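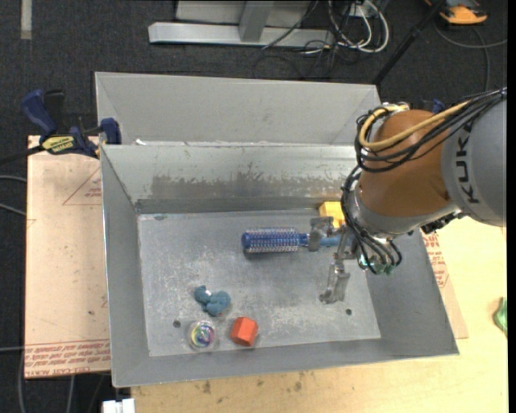 *Celeste Saavedra | 20/12/2022 | filed under: storage, metal*

I put off writing about sheet-metal bins because most of what I have to say concerns scratches. Since the November post on drawer liners I have had several emails asking whether bare metal is a sensible choice for household odds and ends, so these are my notes.

The type I mean is the open gray bin with slanted side walls and a flat floor. The slant matters more than the capacity. A vertical wall meets the floor at a right angle, and anything small and round ends up in that corner, where fingers don't fit well. With a sloped wall the object rides up a little and rolls back. The price is floor area. My larger bin is 607 mm long at the rim and noticeably shorter at the bottom, so measure the floor before you buy anything to put in it. The Timton listing gives the rim dimension only.

**Wear**

Bare floors scuff. The pale scratches and whitish scrape marks are surface wear, and they start on the first day if you keep anything with a hard edge in there. I have stopped treating them as damage. What I do look at is the lower half of the rear wall, where a brownish-gray patch can develop over a long stretch. On mine I wiped it with a damp cloth, then with mineral spirits, and neither moved it. A fingernail doesn't catch on it. I left it alone.

The rims stay bright longest. They are thin, and I would not carry a full bin any distance by the rim without gloves. Tsang sells a slip-on edge trim which fits mine after some persuasion, but it came off at the corners within 2 weeks.

**Residue on the rear rim**

I have given up on paper labels here. They tear when you peel them and leave whitish scraps along the edge, and the scraps look worse than no label. If you already have them:

1. Warm the strip with a hair dryer on low.
2. Lift with a plastic scraper, working along the rim.
3. Wipe what is left with a little cooking oil, wait 8 minutes, wipe again.
4. Wash with dish soap and dry right away.

Hang tags on string work better. Flindska makes a magnetic label holder that I like on flat walls and don't like on angled ones.

**Holes in the floor**

Look for them before you store anything fine. Two small round holes near the corners are no trouble for a hairbrush, but bobby pins will find them. I cut a square of felt for each one and set it in loose. Tape on bare metal collects dust at the edges and then you have the label problem again, on the floor this time.

**Round brushes**

The blue one is a good example of an item that has no natural storage position. A flat paddle brush goes down on its back and stays. A round brush rests on its bristles, and if the handle is narrower than the barrel it sits at a slight angle to the floor, so a bump can start it rolling in a shallow arc -- usually toward the wall you can't see from where you are standing. I lay mine crosswise. That way it can be picked up by the handle from above without turning the wrist.

Standing round brushes upright in a cup is the usual advice. It works for one or two. Past that the bristles interlock and you lift out the whole group.

Clean the brush before it goes in the bin. Hair left in the barrel sheds onto the floor of the bin, and on scuffed metal it clings to the scratches and has to be wiped out by hand. A rat-tail comb clears most of it. I let the brush dry on a towel overnight, bristles down.

**Two bins, one behind the other**

I keep mine in a row with the near wall of the second tight against the rear rim of the first. This saves 33 mm per pair compared with the spacing on the Prirau rack, but you lose sight of the near side of the back bin entirely. Tall items go there. Anything flat should go in front.

I still need to try a rubber mat cut to the floor size. The sample I ordered was too stiff to lie flat and I've sent it back.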